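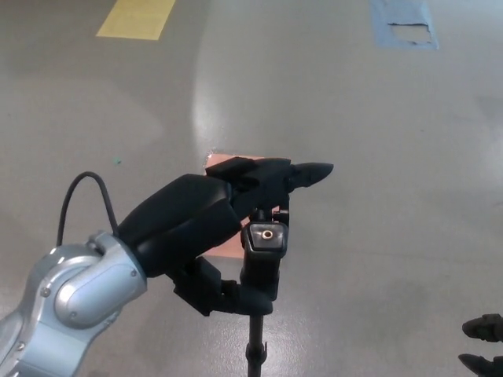 A pink sheet held beside a black clamp head on its pole.

Category: Work & Buildings

The floor comes last

When the town of Nurncombe turned its old bus depot into rented workshops, the roof took most of the money. The floor was left until July, when the first tenants had already signed. Many small towns make the same choice. People look at walls and windows, and a floor gets noticed when it starts to fail.

Kidus Mersha has been coating concrete for 17 years. He walked the depot twice before he gave a price. Buses had dripped oil there for decades, and oil goes deep into a slab. A coating laid over it can look fine for a winter and then lift in sheets.

His crew spent most of their time on grinding and cleaning. They taped plastic to the slab overnight to check for damp, and found it in 2 of the bays. Those bays got a separate primer and an extra week of drying. The coating itself went down in a day and a half.

The tenants wanted a shiny finish because it makes a dim room brighter. Mersha asked for fine grit near the doors, where rain gets walked in. They settled on gloss for the inside and grit for the entrances.
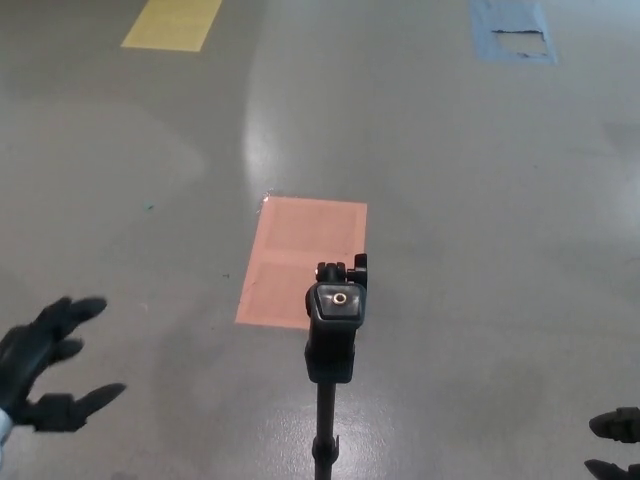

Gloss has its critics, and Wako, writing to us after our last piece on workshop floors, said that every scuff shows on it and that a plain sealed slab would have cost half as much and been easier to patch.

Mersha agrees about the patching. A repair on a glossy coat nearly always shows, and he tells customers so before they sign. He still thinks a coating pays off where people spill things, as bare concrete keeps a stain for good.

The depot now has 29 units, and all are let. The yard outside is still gravel.

Filed under: concrete, small towns, renovation
Contact us | © 2026 Heltis Magazine | Back to top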